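Clukumance supper boxes: your questions

What's in a box?
Everything for a proper Baltic supper for two: dark rye, smoked sprats, pickled cucumbers, dill potatoes and a honey cake we could happily eat all day!

Where do you deliver?
Anywhere in mainland Britain. Boxes leave our Mirkden kitchen chilled and arrive the next day.

How big is the cake?
It weighs 700 g, so there's plenty left for breakfast (we won't tell).

Can I swap the fish?
Of course. Heino makes a lovely beetroot and mushroom pâté, just pick it at checkout.

Do I need to cook?
Only the potatoes, 20 minutes in a pan. Then it's just the washing-up.

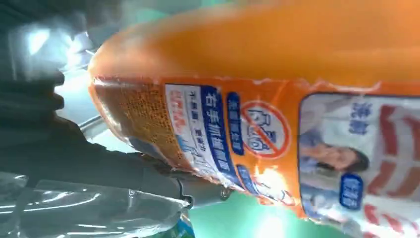 Can I send one as a gift?
Yes please! Add a note of up to 200 characters and we'll write it out by hand.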